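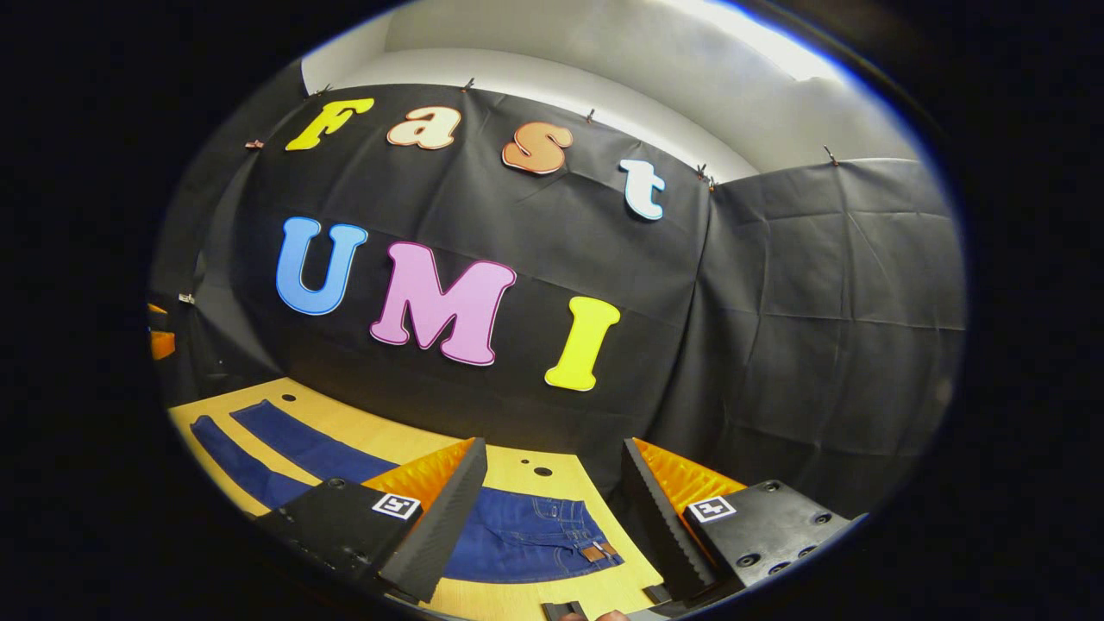 Jeans on the folding table, back pockets up, legs side by side.

Folding Jeans: The Questions I Get Most

I wrote a short post about folding jeans last September, thinking a handful of people might read it, and my inbox has been full of denim ever since. So I've pulled the questions into one page. I'll keep adding to it as new ones come in!

Last updated January 29, 2022

Do I really need a table?

You can fold on a bed, and I did for years, but a mattress gives under your hands and the legs never come out straight. A wooden tabletop is my favorite. It's firm, it's flat, and the denim slides a little when you want to line things up. If all you've got is the kitchen table, wipe it down first (I once folded a whole load onto a smear of jam, and yes, I had to wash it all again).

Front up or back up?

Back up for me. I like to see the back pockets and smooth them with my palm before I do anything else, and the seat seam gives me a line to fold along. Plenty of people start with the front up and get a perfectly good stack. Try both and keep whichever feels less fussy.

What's your basic fold?

Lay the jeans out flat with the legs side by side. Bring one leg over onto the other so the outer seams match, and tuck in the little point that sticks out at the seat – that bit is what makes a stack go lumpy. Then fold the hems up toward the waistband, stopping a couple of inches short, and fold again in halves or thirds to fit your shelf. Give it one firm press with both hands and you're done.

How wide is your shelf? Mine are tiny.

Mine is a Granduvmont bookcase that never saw a book, 42 inches wide, and the cubbies are on the small side. Thirds work best there. If your shelf is shallow, fold in thirds and stand the jeans on end like files. If it's deep, halves are fine and you save yourself a step.

Can I roll them?

Sure! Rolling is great for suitcases and for drawers that are too shallow for a stack. I fold the legs together as usual and roll from the waistband down, pretty tight. Stretchy jeans roll beautifully. Stiff, heavy ones fight back and end up the size of a loaf of bread, so those stay folded at my house.

Should I hang my good pair?

If you have the closet space, go for it. I hang exactly one pair, folded over a Zwane trouser hanger with the clips taken off, and the rest live on shelves. Clips can leave little dents in the waistband, so if you're using them, clip at the hem and let the jeans hang upside down.

How many pairs in a stack?

I stop at 4. Any taller and I'm pulling from the bottom and the whole pile comes with it. A reader in Prendmont wrote to tell me she had 23 pairs in one tower on top of her dresser, and I think about that tower a lot.

What about the leather patch?

A lot of jeans have one on the back of the waistband. I try not to put a hard crease through it, as the older ones can get brittle and crack. Shift your fold an inch to one side and it'll sit flat. I also keep patches facing away from white T-shirts, just in case the color rubs off.

My dark jeans turn everything blue. Help?

Wash new ones inside out in cold water, on their own, the first few times. On the shelf, keep dark denim with dark denim. Cotton that's 100 percent and deeply dyed is the worst for this in my experience, and I've got a cream sweater with a blue elbow to prove it.

Do I need a folding board?

Nope. I bought the Darna board and used it happily for shirts, but jeans are too thick for it and the flaps wouldn't stay down. Your hands and a flat surface will do the job.

Any trick for getting the wrinkles out first?

Fold them soon after they come out of the dryer or off the line. Hold them by the waistband, give one good snap, and pull each leg straight by the hem. I haven't ironed a pair of jeans in ages and I don't plan to start. If a pair has been sitting in the basket all week, ten minutes in the dryer with a damp washcloth usually sorts it out.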